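The founder of Pendomero wants me to know that her bags will outlast me. She has said it twice before the tea arrives. The company sells 600 a year, all sewn in one room behind a tyre shop, and each comes with a lifetime repair promise.

Whose lifetime, I ask. "The bag's," she says, which seems to me to let her off rather lightly.

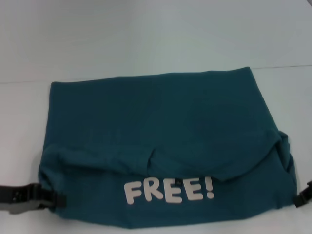
She started in May with 100 orders and a loan. Since then 40 customers have sent something back for mending. "People like being looked after," she says. I suggest they might like a seam that holds. She laughs, but she doesn't argue.

Her old employer, Veltum, made the same promise and dropped it after 2 years. "They grew too fast — we won't." Every small firm I have spoken to says this. When I ask what happens to the repairs if she sells up, she looks at the door for a while.

"I'd want it written into the deal," she says. It isn't written down anywhere yet.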